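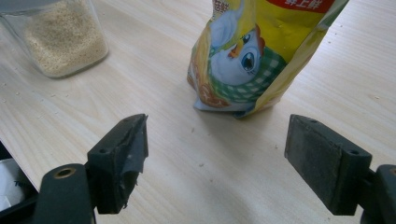 Dukwood's unmanned glider is back on the ground at Prakeck after 33 hours aloft, 9 more than planned. The extra time was a tribute to thermals and to a landing command that had to be sent twice. Joscha Stüber, who flew it from a folding chair, calls the result "adequate."
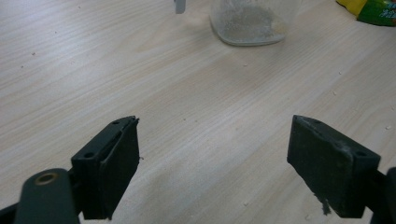
A pale wooden tabletop with a few crumbs.

The next flight is set for January, with 55 hours as the goal and a better chair in the budget.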